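Salian wagon – shudder at low speed after fluid change

skunico_driver
Posted in Transmission and Drivetrain

I have a Salian wagon with the 4-cylinder engine and the automatic. I had the transmission fluid changed in August at a Trernumo shop. Since then it shudders when I pull away from a light, mostly between 10 and 20 mph. It goes away once I'm moving. No warning lights. The shop says it will settle down by itself. I have driven 235 miles since the change and it hasn't. Should I wait or take it back?

flatroad
Take it back. Ask them which fluid went in. These boxes are picky, and a universal fluid can cause a shudder like that. The invoice should list the part number – compare it with the one in your owner's manual.

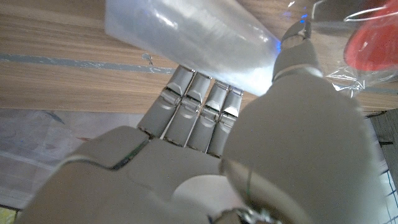 Also ask whether they checked the level with the engine running and the fluid warm. If it was checked cold, it could be off by half a quart. I had the same trouble with my old Skunico and it was simply low. They topped it up on the spot and didn't charge me.

I wouldn't tow anything or take long hills until it's sorted out.

dunmore_4x4
mine did that, turned out to be engine mounts. worth a look

Flesik Owner
The manual for mine says to let the transmission relearn after service, and a dealer can reset it with a scan tool. I don't know if the Salian has the same procedure. It took about 2000 miles before mine felt normal without the reset, so I would pay for the reset. Keep the invoice in case you need to make a claim later.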